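3.2 Arrangement of small objects on the work surface

In the first part of this study we asked how a small work table becomes disordered during a session, and which objects the participants leave in the middle of it. The present section considers the second question in more detail. It uses the terms introduced by Drastberg, who divides the things on a table into "loose" objects (those that are moved during the activity) and "resting" objects (those that are placed once and then mostly stay where they are). We keep this division, but we add a third group, the "hung" objects, which are stored on the walls in baskets and do not take any space on the surface.

The layouts were recorded at our site in Trornitholm during October. In total we collected 100 layouts, divided over 5 sessions. The table covering was not changed between the sessions, so that the pattern of the paper would be the same for all the layouts. We considered a plain covering at first. However, most home desks and children's tables have some pattern or print, and a plain surface would make our results less useful for such places.

For each layout, one of the authors marked the position of every loose object on a printed grid with 16 cells. An object that lay over a line was given to the cell which contained the larger part of it. When the two parts were equal, the cell nearer to the front was chosen. This rule is simple, but it has a weakness: a long object which lies at an angle can be given to one cell although it blocks two. The Naton scheme solves the problem by giving half a point to each cell. We tried this in a few layouts and found that the totals became difficult to read, therefore we returned to the simple rule.

The loose objects were small colored blocks. We selected them because they have no correct orientation and no natural partner, as a cup has with a saucer. A block can be put anywhere, and its place says something only in relation to the other blocks. The resting objects were ordinary desk things, such as a clock and a container for markers. They were put toward the back, where a person working at a desk would usually keep them.

Figure 4 shows one of the layouts with two separate groups of blocks. The purple and the green block form a pair on the left, while the remaining four, in red, pink, dark brown and orange, make a less regular group further to the right. Within this second group the red and the pink block are side by side and the orange one is tilted. In our grid notation a tilted block receives the letter T after its color. The clock, the pink box and the bucket of markers are the resting objects, and the two wall baskets contain the hung objects, among them a notebook and sticky notes.

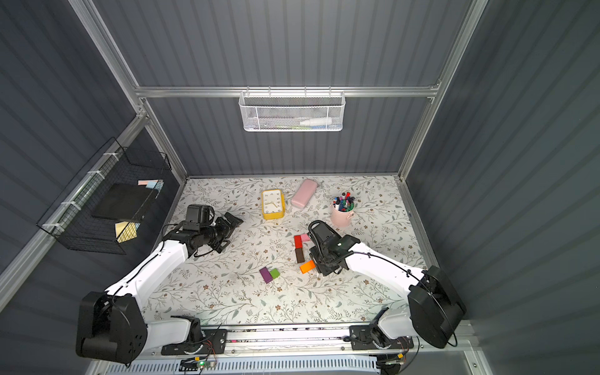

Figure 4. Layout with two groups of blocks. Resting objects are toward the back of the table, hung objects on the back and left walls.

3.3 Distance between groups

We call two blocks "grouped" when the gap between them is smaller than the long side of one block. With this definition a pair is the smallest possible group, and a single block is called "isolated". Onyshchenko uses a fixed distance instead, but a fixed distance does not transfer well to tables where larger objects are used.

For the comparison in Section 4 we keep 3 values for each layout: the number of groups, the number of isolated blocks, and the number of empty cells between the two largest groups. Layouts with only one group have no third value and are left out of that part of the comparison.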